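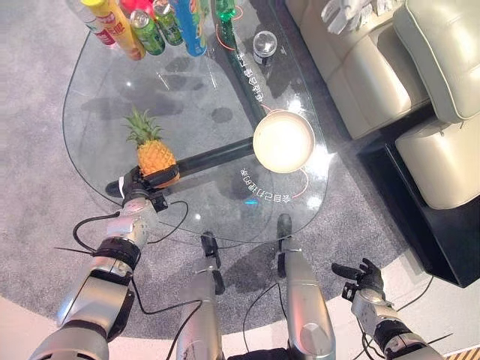
Home | Newsletter | Reviews | Events | Contact

8/22/19

G'day all, and thanks for the pile of emails after the July issue. Most of you wanted to know the same thing, so I'm giving this month's column over to the Orna, the two-armed helper that Musel has started offering on a monthly hire plan. I spent the better part of a day with one and I've got opinions!

First, what you get. The Orna comes as a package: two arms, a choice of hands, the control software (they call it Oltov, no idea why) and a person from Musel who sets it up in your space and comes back once a quarter to check it over. You pay $900 a month with a 12 month minimum, plus a one-off $2000 for installation and training. If you cancel early they keep the installation money, fair enough, but they'll also sting you for freight, and I'd ask for that figure in writing before you sign. Mine took three emails to get.

My host was Dalia Mansour, who looks after demos for Musel and was very patient with me. I'm the sort of person who reads the manual afterwards.

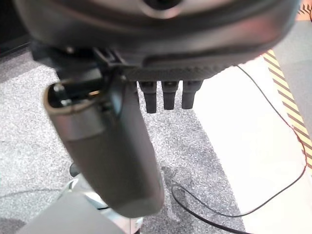
Hands are where I'd spend your thinking time. Musel lets you swap them at the quarterly visit for $200 a pop, and the choice makes more difference than anything else on the order form. The one I got fussiest about has a great thick finger on one side and a row of three stubby black fingertips on the other, with a ribbed grip band just above them, and it's a chunky bit of gear when you see it close up. For tins, jars and fruit I'd go with something like that. For paperwork or cutlery I'd want to try before I paid (Dalia offered me a second session for exactly this, so do ask).

The software is the bit I liked best. You can guide a job through once, save it, give it a silly name and string a few of them together. I called mine Smoko. The menus are a bit of a dog's breakfast and there's a settings page I never found my way back to, but the saving and replaying part is lovely and my twelve year old nephew could run it. I'd also like a bigger stop button in the app. The physical one is fine.
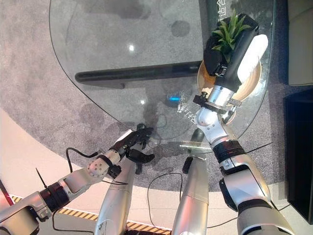 Space is the other thing to sort out before you ring them. The brochure gives a minimum floor area and I'd treat that as optimistic, as you'll want room to walk behind the thing with a cuppa without feeling you're in the way. Have a think about your furniture too. The glass table was a good test of nerves for me, what with the little spiky potted plant held in a closed gripper over a wooden disc near the edge, and I'd happily put a breakable pot in there now, though maybe not Nan's. Cables want thinking about as well. They do end up on the carpet, so budget for some covers if you've got kids or a dog.

How does it stack up against the Koivisto? I reviewed that one last year and still reckon it's the better buy for a workshop, mainly for the heavier lifting and the longer warranty. The Orna is easier to live with, the support is friendlier, and you can get out of it after a year. For a showroom, a library or a bigger community centre I'd lean Orna. For a shed, Koivisto.

Musel are booking demos through to the end of spring. Quote reference 1928 when you call and they'll waive the travel fee for newsletter readers. I don't get a cut, before anyone writes in.

Next month: window cleaners, by popular demand, and a follow-up on that mower.

14 comments | 37 shares

We use cookies to remember your preferences. By continuing to browse you accept our cookie policy.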